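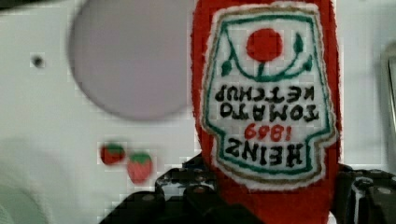

Speaker notes – Embroidered labels on pile fabric
Mirjam Rainer, Ellwood session, 9:40

Slide 1. Title. Keep it short. Handouts are at the back; the Flokley swatch card goes round from the left.

Slide 2. Why pile is difficult. Stitches sink into fuzzy fabric and small lettering closes up. Separate label on flat felt, embroidered first, sewn to the body afterwards. Pass round the Beno sample.

Slide 3. The ketchup bottle. Red plush body, white keystone label, tan or gold stitched border, dark green inner outline. Point out the letter sizes: HEINZ is the largest, KETCHUP and TOMATO are smaller, 1869 is smaller again and in red. Thick stitching shows every wobble – ask the room where they would accept it and where they would reject.

Slide 4. Thread colors. The tomato is an orange-red, the body a bright red. On white the difference is easy to miss. Place both against the same fabric before sign-off. Green vine and leaves: short stitches at the leaf tips, watch for thread breaks.

Slide 5. Wostemance trial. 191 labels run, 49 returned for uneven lettering, 44 of those on the smallest line. Stitch count for the test label was 2,136. Do not read the table aloud.

Slide 6. Attaching the label. Baste, check that it is centered, then sew the edge. Rounded shoulders pull the top corners if the body is stuffed first.

Questions until 10:15. If asked about washing, refer to the care test sheet – results are due in September.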